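About Lorkstead

Lorkstead is a small workshop that looks after the bits and pieces most people stop noticing: keys, key tags, split rings, hooks, and the little hand tools you need to deal with them. We started out sorting keys for one apartment building on Drastmont Street, and we still have a soft spot for the tangled bunch that turns up in an envelope with no note. Give us a jumble and we're happy!

These days we make up key sets for community halls, rental cottages, schools and a couple of very patient marinas. We keep around 2000 split rings on hand in the sizes people ask for, and 200 tag colours and labels between us (Hạnh Tô would like it known that mint green is a colour and "greenish" is not). Every set is ringed, tagged and checked against the list before it goes out the door.

We love a good ring. The thin ones are fiddly, and anybody who has broken a fingernail opening one will understand why pliers are such a big part of our day. You open the coil a little, slide the tag on, walk it around twice and let it close. Too far and the ring never sits flat again. Chae-won Yoo can tell a sprung ring by rolling it across her palm, and the rest of us are still learning.

As for the room, we like plaid. Hooks go up where you can reach them, baskets go on the wall, and the work surface stays as clear as we can keep it, so a dropped ring has nowhere to hide.
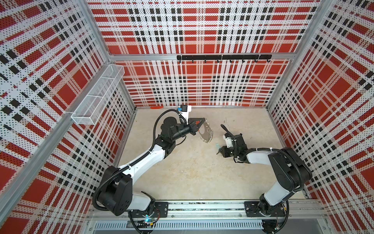
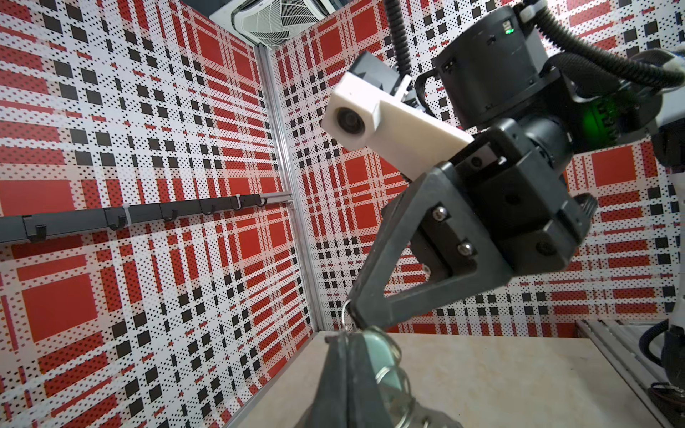
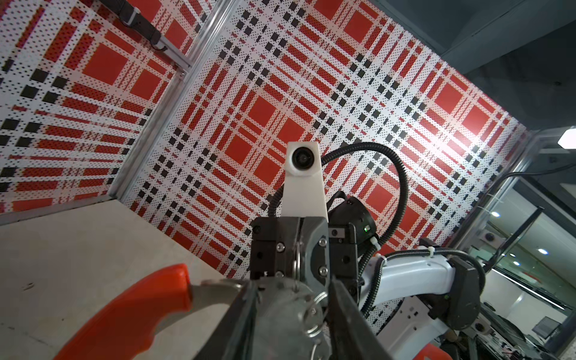
Gil-soo Oh wrote to us in May to say that he had carried his shop keys on one enormous ring for years, that it had worn a hole in every coat he owned, and that splitting them into three smaller bunches was the best thing he'd done all spring. He also asked why we don't put the colour on both sides of the tag. Good question — we do now, if you ask for it on the order form.

What we do

Key sets made up to your list, from a single cottage to a whole school. Re-ringing and re-tagging of old bunches. Replacement tags in any colour we stock. Hook rails and wall baskets, planned to suit the wall you've got. We don't cut keys, but the folks at Avisska do, and we send our customers there all the time.

Who we are

Hạnh Tô runs the orders and the colour chart. Chae-won Yoo and Gil-soo Yoo do the ringing, and Ye-rin Shim does the lists, the labels and most of the phone calls. If you ring before nine in the morning you'll probably get Ye-rin with a coffee in her other hand, and she will be cheerful about it.

Visiting

Drop-ins are welcome in the afternoon until four. Bring the whole bunch, mystery keys included, and write down any doors you're sure of. Parking is behind the Delić building next door, and our entrance is the one up the ramp.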